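Dúvidas frequentes: ferro e vitaminas no dia a dia
Por Christos Sotiropoulos | atualizado em abril

Perguntas que chegam toda semana à caixa de correio da Zemstead. Respostas curtas, escritas à pressa. Para o vosso caso concreto, médico ou farmacêutico.

Preciso mesmo de tomar ferro?

Só com análises que o mostrem. Cansaço sozinho não chega: pode ser sono, tiroide, stress, mil coisas. Ferro a mais também faz mal e o corpo não o deita fora com facilidade. Primeiro a análise, depois a farmácia.

De manhã ou à noite?

O ferro absorve-se melhor de estômago vazio, por isso muita gente toma antes do pequeno-almoço. Se der enjoo, com um pouco de comida. Perde-se alguma coisa na absorção, mas mais vale isso do que largar tudo à segunda semana.

Posso tomar com café?

Melhor não. Café, chá e leite atrapalham. Deixar passar uma hora ou duas. Sumo de laranja pode, a vitamina C até ajuda.

E vitamina D, com quê?

Com uma refeição que tenha alguma gordura. Ovo, azeite, peixe, o que houver. A hora é convosco.

Esqueci-me de uma toma. Tomo a dobrar?

Não. Tomem a seguinte à hora normal e pronto. Quem se esquece muito pode pôr alarme no telemóvel ou deixar tudo preparado à sexta-feira para a semana seguinte. Caixas com divisórias servem bem, desde que fechem e fiquem longe das crianças. O ferro em particular é perigoso para os pequenos, mesmo em poucos comprimidos. Se uma criança engolir algum, ligar logo para o centro de informação antivenenos.

Atenção que alguns comprimidos não devem sair do blister por causa da humidade. Vem no folheto. Na duvida, perguntar ao balcão.
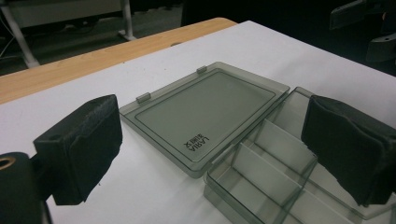
As fezes ficaram escuras, é grave?

Com ferro é habitual. Se ficarem pretas tipo alcatrão, com cheiro forte, ou houver dores ou sangue, médico no própio dia.

Posso juntar um multivitamínico?

Vejam os rótulos antes. Muitos já trazem ferro, zinco e vitamina A, e as doses somam-se sem se dar por isso. Quem toma remédio para a tiroide ou certos antibióticos tem de separar as tomas, quatro horas no caso da levotiroxina.

Grávidas?

Seguir o que o obstetra mandou. Nada por conta própria, nem "natural". Vitamina A em dose alta está fora de questão.

Quanto tempo até fazer efeito?

Ferro: semanas para a energia, meses para repor as reservas. Não parar só porque já se sentem melhor. Repetir análises quando o médico disser.

Onde deixo o que passou do prazo?

Na farmácia. Nem lixo nem sanita.

Este site usa cookies para guardar as suas preferências. Aceitar | Recusar

Zemstead, Rua Tsakiris 40 | Contacto | Todos os direitos reservados | Voltar ao topo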